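The gray table and the plants

In January I moved my repair hobby out of our apartment and into the shared workroom at Orkent. My wife was happy, and I was also happy, but the first weeks were not easy. At home I had one small desk and everybody knew that the desk was mine. In the workroom there is a big gray table for all of us, and a big table for all of us becomes full very quickly.

I want to write down how we arrange it now. A friend from my old course in Imenar is starting a similar room and asked me about it, and my answer by email became too long.

The first thing was the plants. Before, they stood on the floor near the door, and people hit the pots with their bags. Amparo Palacios, who has been in the room longer than any of us, moved them next to the table, by the light blue wall. I was against it. I thought that water and soldering do not belong together, and I still think so a little. But the leaves look much better there than they did at the door, and I must admit that it is pleasant to lift my eyes from a circuit board and see something green. One of them has big round leaves and makes new ones so fast that we will soon need to divide it. I have never divided a plant. I read on a gardening forum that you should do it in spring, so we wait.

For the watering we have a white plastic pitcher. Its place is at the plants' side of the table, and this is a rule. In the first weeks I always found it in the sink of the kitchen, one floor down, and then I did not water anything. Now it stands where it is needed and the one who sees dry soil fills it. I measured with my finger as my mother taught me: if the soil is dry to the first joint, give water.

The light blue bowl has a longer story. I bought it in the household shop on Drurkier Street, it cost me 4 euros, and it was for screws. In my head it was a perfect idea – when you open a device, all the screws go in the bowl, and when you close it, the bowl is empty again. In practice three people used it for three different devices in the same evening. I spent a long time on my knees with a magnet and a bad temper. So now the bowl must be empty when you go home. If you have screws which must stay overnight, you put them in a bag with your name and the bag goes on the shelf. The small white cup is for the same purpose when the bowl is taken.
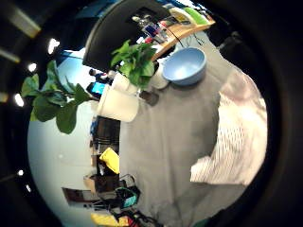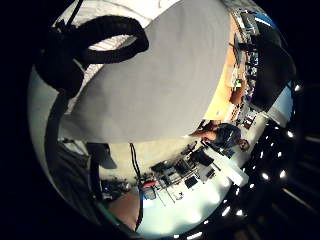 Plants, pitcher and bowl in the first picture, and the side with the electronics in the second.

The shelves are the part which I have not solved. There are boxes and containers in several colors, and when I came I believed that the colors have a meaning. They have no meaning. They were bought at different times by different people. I made a plan on paper with red for connectors, blue for cables and white for things which we do not know. I was very proud of this plan. It lasted until somebody needed a box in a hurry, and the nearest box was red.

What helped more was labels on the front, written by hand with a thick marker. I wrote 50 of them in one afternoon and my writing became worse and worse, you can see exactly where I got tired. The one that says "adapters" looks like "adopters", and this is now what we call that box.

Then the cables. I counted them one time, only to know the truth: 70, and this was without the ones that are plugged in. I sorted them on the gray table by the type of the end, and it was a good evening, with the radio on and tea from the thermos. For tying them I use old strips of fabric. I do not like plastic ties, they must be cut every time and the small pieces go everywhere. A thick cable should be put in a wide loop and not folded hard. Mr. Albers, my first boss, repeated this to me for two years, and I repeat it now to everybody who did not ask.

We also have one old power supply with the number 2392 painted on its back. I do not know where it comes from. It is heavy, it makes a low sound and it works better than the new one, so I cleaned it and gave it a good place, at the end of the row.

What I would like to change next is the light. In the evening the lamps make reflections on the table and my eyes become tired. Amparo proposes a desk lamp with an arm, and I would prefer a cloth or a dark mat to work on. We will probably buy both. If you have a mat that does not melt from a soldering iron and does not smell, please write the name of it in the comments. I tried a cheap one, and I had to carry it to the balcony the same night.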